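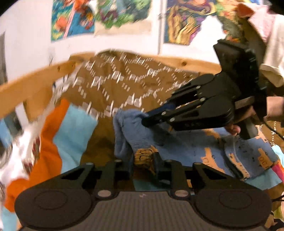
Posted by the Skirker club blogger (member, mostly on snack duty) – 1st December

We use cookies to improve your visit. OK | Manage

So I finally got along to the Barroso student project's visit day, and I'm so glad I did! Their team, Trallilus, is working on folding clothes with hand-held grippers, one in each hand, on a bed with a brown blanket over it. I had a go and was hopeless – cloth goes everywhere except where you want it (and my thumbs ached for 3 hours). They've logged 1070 folds and want plenty more before the Zorura contest in August. Entry is £50, which made our lot groan a bit.

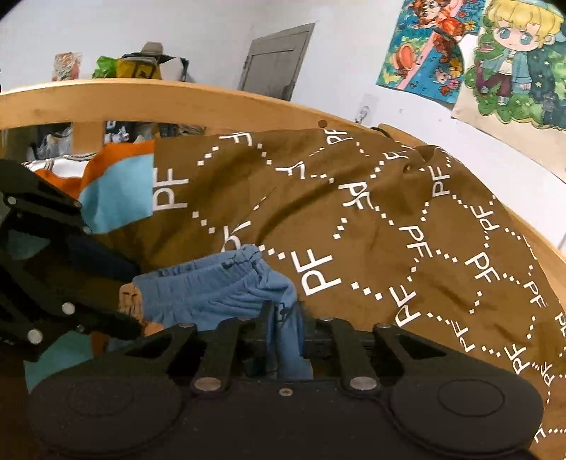

Two grippers and the blue garment, ruched edge uppermost.

I stayed for tea and asked far too many questions. We're going back!

© Skirker Club | Contact us | Back to top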